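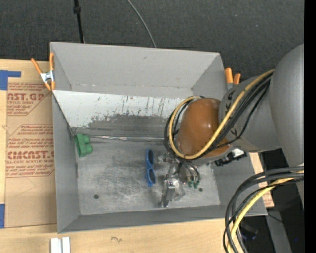

料箱口的工作位置,弹簧夹还夹在箱沿上。

给“临时”两个字说几句好话

我们做设备的人里头,有一种很常见的心病,见不得弹簧夹。一台机器要是上面还夹着夹子、贴着胶带,就总觉得它没做完,客人来了要往前站一站,最好用身子挡住。我自己也有过这个毛病,而且病得不轻,年轻的时候为了赶在验收之前把所有夹子都换成螺栓,熬过好几个通宵,第二天站在那里笑,腿是软的。后来岁数大了一点,管过的单元多了一点,慢慢改了主意。今天想借我们Tam这个抓取单元,聊聊一个单元该怎么摆、怎么养,哪些地方该早早固定死,哪些地方不妨让它松一阵子。话可能有点长,您泡杯茶慢慢看,中间想跳着看也没关系。

先交代一下Tam。它是我们Jarnden在Gaseck那边工作间里的一个单元,一张木台面,一只敞口的灰色料箱,一条不算小的机械臂,末端带着夹爪,干的活儿就是从箱子里把散放的小物件一件件取出来。物件是杂的,塑料玩具一类的东西居多,亮蓝色的小太阳镜、绿色的塑料件,都拿来练过手。杂有杂的好处,形状规矩的东西谁都能抓,一副眼镜竖着立在箱底,两个镜圈一上一下,您让夹爪去抓抓看,就知道这个单元摆得好不好了。

料箱在台面上是用弹簧夹固定的,左右都有,橙色手柄。来参观的人十个里有九个会先看见它们,颜色实在太显眼。然后就会问,什么时候换成正式的?我现在的回答是,等它自己告诉我们该固定在哪儿的时候。这话听着有点玄,其中的道理很实在,容我慢慢说。

一个抓取单元,最要紧的尺寸是料箱和机械臂之间的相对位置。图纸上当然画了,算也算过,腕部转到哪个角度会碰箱壁,手指伸到箱角还剩多少余地,软件里跑一遍都好好的。可是真机器装上了夹爪,夹爪上又绕了管子,管子外面还有线,这一圈东西在软件里要么没有,要么画成一个圆滚滚的简化块。到了现场,头一个碰箱沿的往往就是那根没画进去的管子。碰了怎么办呢?挪箱子。有夹子的话,松开,挪一点,夹上,重新标定,喝口水的工夫。要是已经打了孔、上了螺栓,那就得拆,得重新打孔,旧孔还留在那儿,跟新孔挨得太近又吃不住劲,最后多半有人会说,算了,改程序吧,让机械臂绕着走。

我最怕听见的就是“让机械臂绕着走”。绕一次没什么,绕上几次,轨迹就变得古里古怪,后来接手的人看见一个莫名其妙的中间点,不敢删,也不知道当年是在躲什么。我见过一个单元,料箱早换过两代了,机械臂每次进箱之前还要恭恭敬敬地往外让一下,让的是一块早就不在了的支架。看着怪让人心疼的。

所以Tam装起来那会儿,我和Gleice Paiva说好,料箱先不打孔。Gleice管这个单元的日常,早上开机是她,晚上收摊也多半是她,论跟这台机器相处的时间,谁也比不过她。她起初比我还着急,觉得夹子夹着心里不踏实,万一机械臂推到箱壁,箱子跑了怎么办。这个担心完全对,我们也真的为它花了工夫:在台面上用彩色胶带贴出基准,箱子摆回来先对胶带;每天开机后先让夹爪慢速到一个检查点,离箱底50毫米,用量块试一下高度,再看看左右位置有没有偏。偏了就停,找原因,找到了写下来。

写下来这一步,我要多啰嗦几句。我们的记录放在一个叫Zalance的小工具里,是自己人写的,界面难看得很,但是有一个好处,每一条记录都必须填“动了什么”和“为什么动”,空着就存不进去。刚开始大家都恨它,Gleice有一阵子在“为什么动”里面一律填“因为需要”,我看了又好气又好笑,也没说她,自己先老老实实地写了几天。后来她也写长了,再后来写得比我还细,连“今天觉得第三轴走线那里声音发涩,没看出什么,先记着”这样的话都有。您别小看这种话。线缆的毛病,十有八九是先有人觉得“有点不对劲”,过了好些日子才真的坏,中间那段时间要是有个地方能放下这一句“不对劲”,后面能省很多事。

说到线缆,又是一桩可以吵上半天的公案。Tam的线走在外面。黑的一把,黄的一根,从后面的大臂上引出来,斜着跨过灰色的一节,再绕到腕部。讲究一点的人看了直皱眉,问为什么不走管线包,为什么不收得服服帖帖。我的看法是,在一个单元还会天天变的阶段,线露在外面是福气。您一眼就看得见哪里磨、哪里垂下来一股、哪里弯得太急,手一伸就够得着。收进漂亮的护套里,照片是好看了,等到外皮磨穿的那一天,您得先拆护套才能知道是哪一根。

当然,露在外面也有露在外面的规矩,由着它乱甩可不行。我给新来的人讲这个,通常讲得比较土:把机械臂慢慢开到它平时最别扭的那几个姿势,手离开,人站到急停够得着的地方,看着线。弯的地方弯得顺不顺?直的地方有没有绷紧?有没有哪一股从捆里头单独掉出来,晃晃荡荡的?掉出来的那一股最容易挂到东西,要么重新归进捆里,要么干脆给它单独找条路。扎带别勒太狠,勒出腰来的线,断也断在腰上。在腕部那里多留一点,让它有得转,可也别留成一个大圈,料箱就在下面呢,圈大了会扫到箱沿。这些话写成规范大概也就半页纸,可是光看那半页纸是学不会的,得站在机器旁边看它动。

我们有过一回教训,在Zalance里是第884号记录,我到现在还能背出来。那天夹爪隔一会儿就丢一次信号,丢了又自己好,程序查了一遍,控制器查了一遍,连供电都怀疑过了,折腾到下午。最后是Gleice把机械臂停在箱口上方,人绕到后面去看,发现有根细线被压在另外两根粗的下面,腕部一转到底它就被拽一下。松开扎带,把细线挪到外侧,重新扎上,问题就没有了。修理本身用不了几分钟,找它找了大半天。假如那一截藏在护套里面,我猜我们会先换夹爪,再换控制板,花一大笔钱,然后毛病还在。

从那以后Gleice添了一个习惯,每天收工之前让机械臂空跑一遍,她什么都不干,就站着看。有同事觉得这是浪费时间,我在会上替她争过,今天在这里再替她争一次。看机器空跑,是维护里面最便宜的一件事,也是最容易被砍掉的一件事,因为它在表格上看不出产出。您要是管着几个单元,手下也有一个愿意站在那儿看的人,请千万别催他。

再说说料箱里面。Tam的箱子里,后面那块斜着的白色板子已经花得不成样子了,一道道竖的深色划痕,下半截的漆磨掉了一片,露出底下灰黑的颜色。箱底也是,擦痕一圈一圈的。它到现在跑了近600个小时,箱子没换过。有人好心提议重新喷一遍漆,把它弄得体面些,我拦住了。

我拦的理由是这样。划痕是一份不用人填写的记录,夹爪平时往哪里去得多、物件被蹭着往哪个方向走,都可能在上头留下点意思。我隔一阵子就会打着手电低头去看看,看有没有新的、深的、单独的一道。磨得均匀的那一片我不操心,那是日子过出来的;突然多出一道又深又直的,我就要去翻记录,看是不是哪天高度没标好,或者手指尖端磨出了毛刺。您把漆一喷,前头的账就全勾了,又得从头攒。等哪天磨损影响到相机认东西了,或者边沿翘起来挂料了,那该换就换,换之前好好拍一组照片存起来。为了好看去换,我觉得可惜。

读到这里,大概会有朋友不同意,觉得我在给邋遢找台阶下。这个意见我听过很多遍,也认真想过。我要承认,“先临时这么着”这句话,确实害过不少人。夹子夹久了弹力会衰减,胶带贴久了边会翘、会积灰、会慢慢地爬,今天爬一丝,明天爬一丝,等到您发现基准跑了,已经说不清是从哪一天开始跑的。更糟糕的是人走了,接手的人根本不知道那块胶带是基准,嫌它难看,顺手一撕。这样的事我也干过,撕的还是一位老师傅的胶带,他回来看见,半天没说话,我到现在想起来脸都发热。

所以我替“临时”说好话,是有条件的。条件也不苛刻。每一个临时的东西都要有人认领,Tam的夹子归Gleice,胶带归我,走线我们俩一起。每一个临时的东西都要在记录里有一条,写清楚它在替谁的班,将来要换成什么,看到什么迹象就该换。还有,跟人身安全有关的,一律不许临时。急停、围挡、限速、断电挂锁,这些从头一天起就得是正式的、固定死的、试过的,别拿“还在调试”当借口。我见过用胶带粘住的安全开关,那种东西我见一次撕一次,撕完了再去找人谈话,这个时候我一点也不温和。

至于料箱的位置,我们定的标准是,连着8个星期没有人需要挪它,就打孔,上定位销,夹子退休。眼下还没到。上回本来眼看就要到了,手指换了新的一版,比原来的宽,到了箱角有点局促,Gleice把箱子往外挪了一点,于是重新算起。她挪完了跑来跟我道歉,好像打碎了什么东西似的,我说这有什么好道歉的呀,要是早早打了孔,你现在就得拿着电钻来找我道歉了。

台面我也想提一句。Tam的台面是木头的,浅色的那种,旁边还铺着没撕保护纸的亚克力板。搞精密的朋友看了木台面会摇头,说它会随着天气胀缩,说它不够硬。都对。一月份干燥的时候和雨季的时候,早上检查点的读数就是不大一样,Gleice的记录里看得清清楚楚。可是木头好改啊!想在哪里加一块挡板,钻个小孔拧上就是;想换个布局,起掉几颗螺丝就能重来。在还没弄明白自己究竟需要什么样的台面以前,就去订一张又重又贵的铸铁平台,请人吊进来,调平,从此所有的布局都要迁就它,我觉得这个顺序反了。等布局安稳下来,再把那份钱花出去,花得也踏实。亚克力板的保护纸我主张用到哪块撕哪块,早撕早花,还招静电吸灰,纸面上又正好可以拿铅笔画线、记两个数,比到处找便签方便。

夹爪这边,日常的活儿就更琐碎了,琐碎到写进文章里都有点不好意思。手指根部的螺丝要拿扭力扳手过一遍,过完了用油漆笔画一道线,下次来瞄一眼线有没有错开就行。指面上会粘东西,塑料件蹭来蹭去,会留下薄薄一层,摸着发滑,拿无绒布蘸一点酒精擦,擦完晾一会儿再开。细管子绕弯的地方用手指轻轻捋一捋,捋到发硬的、有折印的,就记下来准备换。有人喜欢把这些攒到周末一次做完,我劝您拆散了做,每天做一点。攒起来做,做到后面人是会糊弄的,我自己就会。

还有一件小事,是Gleice教给我的。她修东西之前,先把手机架在旁边拍一张,修完在同一个位置再拍一张,两张都贴进记录里。我原来只肯写字,觉得写字才严谨,结果有一次我写的“线从左侧绕上”,过了一个月我自己也闹不清是站在哪一边看的左。她把照片翻出来,一下子就明白了。打那以后我也拍,拍得不好看,台面上乱七八糟的都在里头,反倒时常派上用场,想查那天旁边放着什么、夹子夹在哪一段,翻一翻就有。把桌子收拾干净了再拍的照片,往往最没有用。

这就说到我写这篇东西的由头了。前阵子我们内部要做一份单元介绍,负责排版的同事很客气地来问,能不能把台子收拾一下,夹子取下来,线拢一拢,再重新拍几张。他是好意,也确实是他的本分,我理解。可我想了一晚上,第二天还是跟他说,就用现在这样的吧。看介绍的人多半也是要自己搭单元的,他们看见一个干干净净的台子,会以为别人家都是一步到位,回头看自己桌上的胶带和夹子,要么泄气,要么急着去打孔。让他们看见我们也是夹着夹子过日子的,兴许能松一口气,把心思放到该放的地方去。

同事听完沉默了一会儿,问那文字说明里能不能至少别写“木台面”。我说可以写“实验台面”,各让一步,皆大欢喜。

最后替Gleice带一句话。她听说我要写这篇,特地嘱咐我加上:松夹子之前,一定先用另一只手扶住箱子,先松靠自己这一边的,再松远的那一边,松完把夹子放进抽屉,别搁在台面上,机械臂下来的时候它可不认得夹子。量块用完也请放回盒里。那一套量块里少的那一块,如果是哪位借走了,她还在等。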